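The Plate Pile

My kitchen cupboard has a door that won't shut, and for years I blamed the hinge. Then my neighbour Floarea Rusu came over for a cuppa, looked inside and said, "Darl, it's the plates." She was right! I own enough crockery to feed a footy club and I live with one other person and a greyhound.

So this winter I've been getting rid of things, and asking everyone I know how they do it. Khurram Qureshi, who I used to work with in Brusuvcombe, swears by the colour rule: pick two colours you love and let the rest go to the op shop. I laughed at him, then went home and tried it. (Green and lilac, if you're wondering. I'm as surprised as you are.)
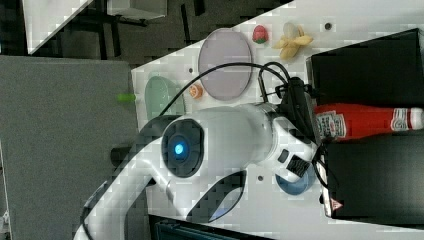
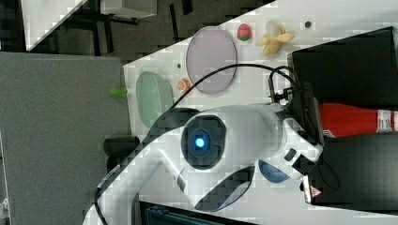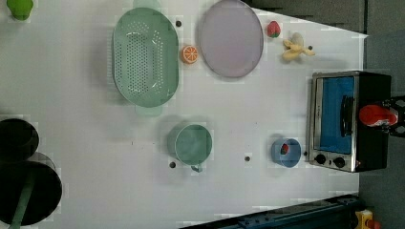
The trouble with a colour rule is that the sentimental stuff never matches. I've got a brown casserole dish from my nan that weighs as much as a small child, and it's staying, rule or no rule. Same goes for the chipped Magsi mug, bought on my first trip away from home and glued back together 3 times since.

Khadija Erraji, who runs the second-hand shop on our main street, told me June is her biggest month for kitchenware. People are stuck inside, they start baking, they open a cupboard and something falls on their foot. She once took in 200 teacups from a single house and sold the lot before spring, mostly to a couple planning a garden wedding. I bought four of the leftovers from her next batch, which my partner says defeats the purpose of the whole exercise.

Anyway, two boxes have gone so far, and a third is sitting in the boot of the car where I keep visiting it. There's a gravy boat in there I've already rescued twice. The cupboard door nearly closes now if you lean on it with your hip, and Floarea has put her name down for the fondue set.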